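Coastal Passage Planning, Session 4: Night Legs and Tidal Streams
Handout, revised 2024-10-02

Scope

This session covers the planning of a single overnight leg under sail or power, from harbor entrance to harbor entrance. It assumes you have finished the chart exercises from September and can plot a course to steer without help. Bring dividers, a soft pencil and the Seixas practice chart. 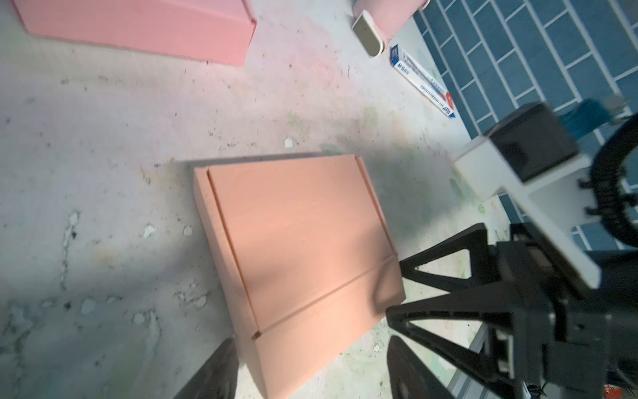 Duarte Nogueira

1. Choosing the departure time

Work backward from the arrival. An unfamiliar entrance should be reached in daylight, with the tide rising and enough water over the bar for your draft plus the margin you set in Session 2. Write down the earliest and latest acceptable arrival. Subtract the passage time at your expected speed, then again at a speed one knot lower. If the slower figure puts you outside the window, move the departure.

The practice leg leaves Varnura for Mulesik. The approach to Mulesik has an unlit breakwater on its south side, and the leading lights are hard to pick out against the town.

2. Tidal streams

Label each tidal diamond used with its letter and the hour it applies to. Streams are given in the direction they flow toward, winds in the direction they come from. Mixing the two is the most common error in submitted work.

For legs of several hours, do not correct hour by hour. Add the stream vectors for the full leg, plot the total from the departure point, and solve for one heading. The boat will wander off the rhumb line and come back to it. Check that the widest offset clears every danger — on this leg, the Zosum shoal.

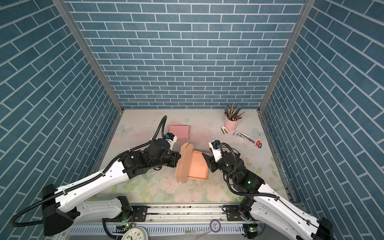
If the boat runs slower than planned, the vector total no longer applies and the heading must be worked again. Do this at the first fix that shows more than half a mile of error along the track.

3. Lights

List the lights in the order you expect to raise them. For each, record the character, period, height and nominal range. Time the period with a watch, three full cycles. Height of eye on most small boats is low enough that the geographic range will be the limit, so use the table and take the smaller of the two figures.

4. Watch system

Tiago Bettencourt will cover watch keeping in Session 5. For this exercise assume a crew of four in two watches, changing every three hours. The off-going watch logs position, heading, log reading and barometer before leaving the deck.
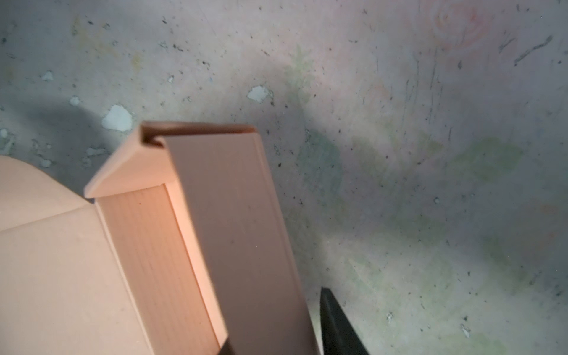 The relief should be on deck early enough for their eyes to adjust before taking over. Red light only at the chart table.

5. Work to hand in

Full passage plan for Varnura to Mulesik, on one sheet, with the vector diagram attached. Initial course 337 true. Show variation and deviation separately. Plans go to Salamatu Isah before Session 5.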